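How to Clean Scuff Marks Off a Floor Without Dulling the Finish

By Vilja Rantala

Most scuffs are rubber or plastic sitting on top of the finish. They come off with very little effort if you start with the mildest method and stop as soon as it works. The damage people call me about usually comes from the cleaning, when someone has gone straight to a scouring pad and left a dull patch bigger than the original mark.

These steps work on sealed wood, vinyl, laminate and glazed tile. They are not meant for waxed or oiled wood, which needs its own products. If you don't know what you have, put a drop of water on a spot inside a closet and leave it for a few minutes. If it soaks in or leaves a dark ring, the floor isn't sealed and you should stop there.

What you need

A soft broom or a vacuum with the brush roll turned off
Two microfiber cloths, one damp and one dry
A clean white pencil eraser, the larger the better
Dish soap
Baking soda
A bucket of lukewarm water

Step 1. Sweep first

Grit does more harm than shoes do. If you rub a cloth over a floor that hasn't been swept, you are sanding it. Go over the whole area and a little beyond it, and get into the corners where grit collects along the baseboard. If you use a vacuum, check the wheels for hair and small stones before you start.

Step 2. Try a dry cloth

Fold the cloth into a pad and rub the mark in one direction with light pressure. Fresh heel marks often lift at this stage. Turn the cloth as it picks up color.

Step 3. Use the eraser

Rub in short strokes along the length of the mark. Press about as hard as you would on paper. Wipe up the crumbs as you go so you can see what is left. Use a white eraser only, as pink and colored ones can leave a stain of their own on light vinyl. 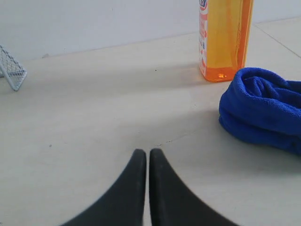
Dust and small marks are easier to spot on a pale floor.

Step 4. Soap and water

For anything the eraser leaves behind, put a few drops of dish soap in the bucket, wring the cloth out hard and rub the mark in small circles. Rinse with plain water on the same cloth, well wrung, and dry right away. On wood and laminate, water sitting in a seam can swell the edge of the board. Don't pour anything directly on the floor.

Step 5. Baking soda paste, for vinyl and tile

Mix baking soda with just enough water to make it hold together. Dab it on the mark with a fingertip and rub very gently with the damp cloth. It is a mild abrasive, so test it behind a door first and keep it off glossy wood altogether. Rinse twice. A white haze after drying means there is still some left.

When the mark is a scratch

Run a fingernail across it. If the nail catches, you are dealing with a scratch and no cleaner will take it out. A light scratch in sealed wood can be toned down with a touch-up marker. Start one shade lighter than the floor, wipe off the extra at once and add a second coat only if you need it. Vinyl scratches are harder to hide. A deep one usually means replacing the tile or plank, so it's worth keeping spares from the original box.

Keeping marks from coming back

Put felt pads on chair and table legs, and clean the legs before you stick them on or they will slide off within a month. Check the pads every 3 months and replace any that have gone flat or picked up grit. Office chairs do better with soft casters than with pads. A mat on each side of the outside door catches most of what comes in on shoes, but shake it out often. A full mat is just another source of sand.

I do my own floors again in June, when the last of the road salt is gone and the windows can stay open while everything dries.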